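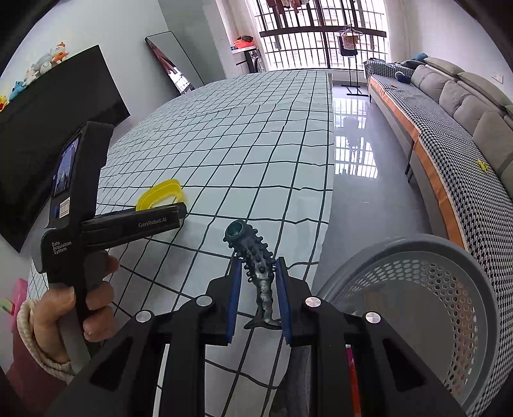

Table session: dark green rubber toy with a nubbed upper half and a ridged stem, held between blue-padded jaws.

Trelldale Toy Handling Set – README

Version of 2020-04-03
Maintained by Amber Bunting, Preneo

Summary
The Trelldale set records small toys being picked up, turned and put down on a long table. It contains 1753 clips in 551 sessions. Rubber toys form the largest group; rings and other small pieces make up the rest.

Setting
Sessions were held in a room at Molivbridge with a barred window at the far end. The table is covered with a pale white-green cloth marked with a dark grid. The grid lines are not calibrated and should not be used for measurement.

Objects
Each toy has an entry in objects.csv giving its main color, surface (smooth, ridged, nubbed or mixed) and any opening. Hollow toys are entered under the color of the body; a rim in a different color is noted in the remarks column. Toys that share a shape but differ in color have separate entries.

Layout
clips/ – one folder per session
objects.csv – list of toys
sessions.csv – session number, toys on the table, clip count
splits/ – 400 sessions for training, the remainder for testing

Known issues
About 90 clips from December have no surface entry. Glossy toys show strong highlights, and color labels for dark green and black items were checked a second time by Petkov. Toys near the table edge may be partly hidden and are listed only where they could be identified.

Corrections
Corrections to object entries should be sent to the maintainer with the session number and the row concerned.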